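The Green Syrup

When I came to Vestmont I had one suitcase and the address of a café, written on the back of a train ticket. The café was called Louro. It stood at the low end of the street, after the pharmacy, and it had 12 chairs, of which two were not safe.

The owner was a woman from Istton. She was not old, but she spoke like an old person, slowly and with her eyes on something else. She asked me if I could make drinks. I said yes. It was not true. In my country I had repaired shoes.

"Then make me a Runitz," she said.

I looked at the shelf for a bottle with this name. There was no such bottle. She waited, and I could hear the refrigerator working. Finally she took the green syrup from the shelf and put it in front of me, and beside it a long spoon.

"A Runitz is this, cold water, and patience," she said. "You pour the syrup first. Then the water goes down the back of the spoon, so it stays on top. If the two colors mix before the guest has seen them, you begin again."

I began again many times. I believe I made the whole week's syrup into something for the sink. She did not shout. She only wrote a number in her notebook each time — a small number, in pencil — and at the end of the month I saw that she had added them together. It was 246. I asked if I must pay for it. She said it was the price of a school, and that she had paid for it already.

In March the guests came back to the street, and I was permitted to serve the Runitz alone. An old man drank it every afternoon at the table by the door. He never touched the spoon. He watched the green part rise into the clear part by itself, and when the glass was all one color he drank it in three swallows, like medicine, and went home.

I asked the owner why he did so. She told me that his wife used to make the syrup. The recipe was hers, and the name too. Runitz was a village with a mill and a bad road, and there was nothing green in it except this drink, which the people made from mint and a plant I cannot translate. When the wife died, the owner bought from him her pots and her notes. He asked no money for the name. He asked only for one glass a day.

After this I poured more carefully. I learned to turn the cap with two fingers and to hold the bottle by its shoulder. I learned that the syrup is heavier in the morning, or it seemed to me so. I kept the spoon always on the same side, and I wiped the table before I put anything on it, as I used to wipe the bench before a pair of good shoes.

One afternoon the old man did not come. I had his glass ready. I waited until the street lamps were on, and then I asked the owner what I should do with it.

"Put the cap back on the bottle," she said. "Leave the glass."

The green bottle, the cap, the table.
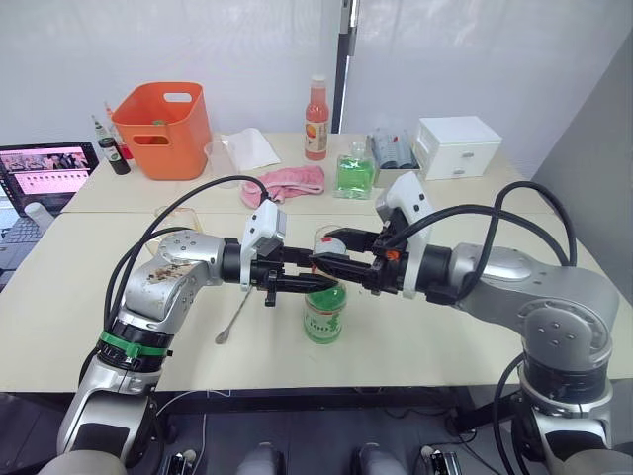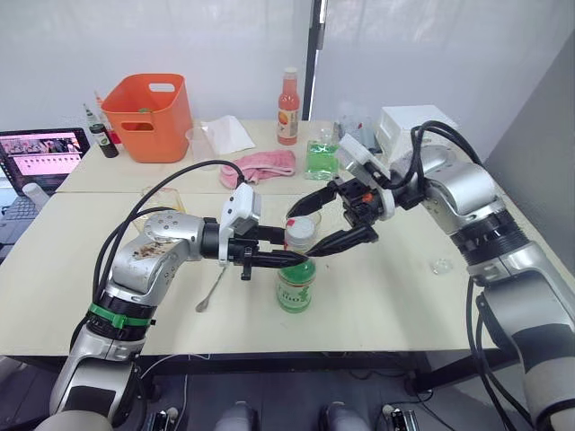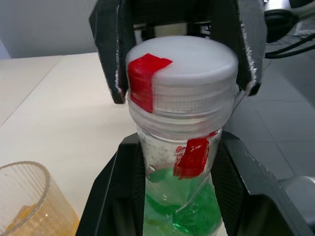
He came the next day, with a cough and a new scarf, and he was angry that his chair had been moved. It was one of the two unsafe chairs. I had taken it to the back room to glue the leg, and I had not finished, because I am slow with wood.

I brought him another chair. He looked at it for some time before he sat. Then I poured the syrup, and I let the water go down the back of the spoon, and my hand was quite steady. The line between the two colors was as straight as a shelf.

"She made it crooked," he said.

I offered to make it again, but he had already put his hand around the glass. He watched the green come up. The owner was behind me with her notebook open, and I heard the pencil, and then I heard her close the book without writing.

In the evening I finished the chair.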